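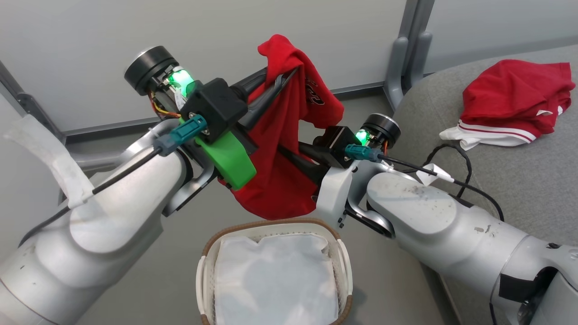
Residents of the Phromma apartments will have a proper laundry room again from Friday, after getting by for most of the fall with a single machine in the basement and a good deal of patience.

The new room takes over the ground floor space where the bicycle store used to be, next to the back entrance on Stillenach Street. It will be open to all 72 households in the building from early morning until ten at night, and the old basement room will be closed for good once the last of the pipes have been capped.

Napaporn Suwannarat, who has managed the building for the housing association since before the elevator was put in, said she had lost track of how many notes were slipped under her office door on the subject.

"People were very kind about it, mostly, but you could tell they were tired of it," she said. "When you have small children, or you work nights, you can't be waiting until Tuesday to wash a shirt. I had one lady bring me a cake and a complaint at the same time, and I have to say both of them were fair."

The trouble goes back to a leak under the basement floor, which put all but one of the washers out of use. Repairs were priced twice and turned out to cost nearly as much as starting over somewhere drier, so the association put the question to the tenants. Of those who sent back the form, 64 were in favor of moving upstairs and only 2 wanted to stay put.

Sakda Pongsiri, whose apartment is right above the new room, was one of the two. He said he had worried about the noise, and still does a little, though he was pleased to hear that the machines would stand on rubber mats and that the spin cycles would stop at ten sharp.

"I will be listening," he said, laughing. "But my wife is delighted, so I am keeping fairly quiet about it myself."

A wash will cost 3 dollars, the same as before, and drying is included for the first month. There is a long folding table under the window, a rail for things that shouldn't go in the dryer, and a shelf for odd socks, which was requested on more forms than you might expect. Tenants can book a slot on the sheet by the mailboxes or simply come down and see what is free.

Keys to the old basement room should be handed in at the office by the end of December. Anything still hanging down there will be brought upstairs and kept on the rail until its owner comes for it.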